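Section 4. The Board
2 Aug 2023
By the Working Surfaces Group, Ostach

4. Legibility of handwritten numerals on shared whiteboards

The previous section dealt with paper forms, where the writer sits down, holds a pen of a kind held since childhood, and has lines to follow. The whiteboard takes all of this away. The writer stands, the arm is held out with nothing under it, and the tool is a fat felt tip that somebody else has left uncapped. It is a wonder that any number on a board is ever read correctly, and our survey suggests that a fair share of them are not.

4.1 Material

We collected 695 numerals from boards in three kinds of room: meeting rooms, the packing hall at Lammers, and the goods-in office of the same building. Numerals were copied at the end of the working day, before the cleaners came through. Boards marked DO NOT ERASE were included on the same terms as the others. Several of these appeared to have been protected since the February stock check, and the ink had reached the stage where erasing was no longer really a choice open to anyone.

Each numeral was entered twice, once by a reader who knew the room and once by a reader who did not. Where the two agreed, we took the numeral as legible. Where they disagreed, we asked the person who wrote it, if that person could be found and would admit to it. A small number of writers could not read their own figures. We have coded these as "lost" and kept them out of the tables, although they make up much of what is interesting about the subject.

No attempt was made to improve anyone's handwriting. One office asked whether we could.

4.2 The digits that give trouble

The digits 3, 6 and 8 behaved as the literature on paper forms would lead one to expect. An open 8 is read as a 3 by strangers and as an 8 by everyone who sits near it. Zero gave almost no trouble, apart from one that had been given eyes and a mouth and was entered by the outside reader as a remark.

The 7 is the digit we did not plan for. On paper it is a quiet figure, two strokes and a corner. On a board it loses the corner. The arm is moving from the shoulder, the tip slides more easily than a ballpoint on paper, and the top bar and the stem run together in one curve. What comes out looks like the handle of a walking stick. Set beside other digits it is read well enough. Alone, high on a wide board, it has been taken for a 1 with ambitions, a question mark that lost its dot, and in one case a coat hook.

Writers who cross their sevens did better with outside readers and worse with their own colleagues, some of whom took the crossbar for a correction and left the number out of the total. We heard strong views on the crossed seven in every room. We do not report them here, as they were mostly about other people's schooling.

4.3 The foot of the stroke

A second feature turned up often enough to need its own code. The stem of a digit should end when the writer lifts the pen. On paper the lift is quick and leaves no mark. On a board many writers are slow to come off the surface, and the tip carries on a little in whatever direction the hand was already heading for its next job. The result is a small curl at the foot of the figure. We call it the tail.

A short tail does no harm. A long one turns toward the right and starts to look like the base of a 2, and a seven with a round top and a long tail is, for most practical purposes, a 2 that has been stretched by the neck. Our readers disagreed over these more than over anything else in the sample. The packing hall had a standing arrangement under which any such figure was read as whichever number made the pallet come out right.

Figure 4 gives a large single numeral of the round-topped kind. The top stroke sweeps up to the right in an arc with no corner, the stem comes down with a slight wobble, and the foot ends in a small hook. It also shows the wide band of overhead light discussed under 4.4, which the stem passes straight through.
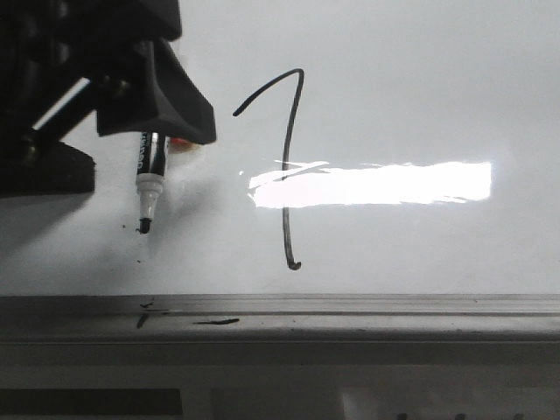

Figure 4. Numeral 7 on a whiteboard, with rounded peak and short tail to the right. Black felt-tip marker.

4.4 Glare

Whiteboards are glossy so that they can be wiped, and rooms are lit from overhead so that people can see. Both are sound decisions and it seems they were made in separate buildings. Any board hung opposite a strip light carries a bright band across it, and the band stays where it is while the reader moves about in front of it, ducking, in the hope of catching the middle of a telephone number.

Strictly, of course, the band moves with the reader. It only feels as though it stays. We measured nothing here beyond asking readers to stand at a taped line on the floor and then at a second one a long step to the left. Many of the figures marked illegible from the first line were read without trouble from the second. The practice of leaning is therefore well founded, and we withdraw a comment made in an earlier draft.

The effect on single digits depends on where the band falls. A band across the lower part of a seven costs little, because there is only stem down there to lose. A band across the top takes away the one part of the figure that does any work. With a nine the same thing happens, and the two then become the same digit, along with the one. A writer who wants a number read from the back of the room would do well to find the band first and write under it. In our sample the favorite place for important numbers was squarely inside it, this being also the height at which most people find it comfortable to write.

Matte boards were present in one room only. They showed almost no glare. They also showed everything that had been written on them in recent memory, in pale gray, beneath whatever was being written now.

4.5 Ink, specks and false decimals

Small dots of ink are common on boards in daily use. They come from a tip set down while the writer is thinking, or from testing whether the marker has anything left in it. On an otherwise clean surface they mean nothing. Next to a figure they can mean a great deal. A dot low down and to the right of a seven is a decimal point to anyone trained in accounts, and we recorded one order that had been divided by ten on the strength of it.

Readers from the goods-in office ignored all dots as a matter of principle. Readers from the meeting rooms took them seriously. Neither policy can be recommended. Writers should set the tip down where the figure is going to start, or else do their thinking with the marker in the air.

Of the markers themselves we can say only a little. The rooms used two makes, Kenix and Brasetex, in no pattern we could find, and the caps had been swapped so freely that color of cap was no guide to color of ink. Line width was fairly even in fresh markers of either make. In tired ones the stroke began dark and faded toward the end, so that the foot of the figure, with or without its tail, had to be supplied by the reader. Tired markers were put back on the tray in every room we visited. We put them back as well, after a time.

4.6 Size

Larger figures were read better, up to a point. The point was reached at around the span of an open hand. Above that, writers began to lose control of the long strokes, and the wobble in the stem became something that readers tried to interpret. A wobble in the middle of a seven was twice entered as a crossbar. A wobble near the top of a one made it a seven.

Very large numerals have a further drawback on a shared board, in that people write around them. A single digit put up in the morning, for reasons that were clear in the morning, was by late afternoon surrounded by other matter and had been drawn into two separate lists. Its author had meant it as the number of the room.

4.7 Limits of the sample

All of the writers knew that the boards were being copied, and some wrote more neatly for the first few days. This wore off faster than we had allowed for. Left-handed writers are too few for separate treatment, though we note that their figures were often smudged on one side in a manner that outside readers found helpful for telling which end the number had started from.

We did not look at letters. A short trial in one meeting room convinced us that letters would need a paper of their own and a longer grant.

The tables of paired readings follow in Section 5, along with the corrected total for the packing hall, where the seven with the long tail has been entered as a seven. Lammers has been told.

Recent items in this series
Section 3. Paper forms and the small box
Shelf labels in cold storage: a field note
Who moved the eraser? Tray habits in shared rooms
Catalog of abandoned flip charts, 2000 to the present
Errata to Section 2 (the figures were the right way up after all)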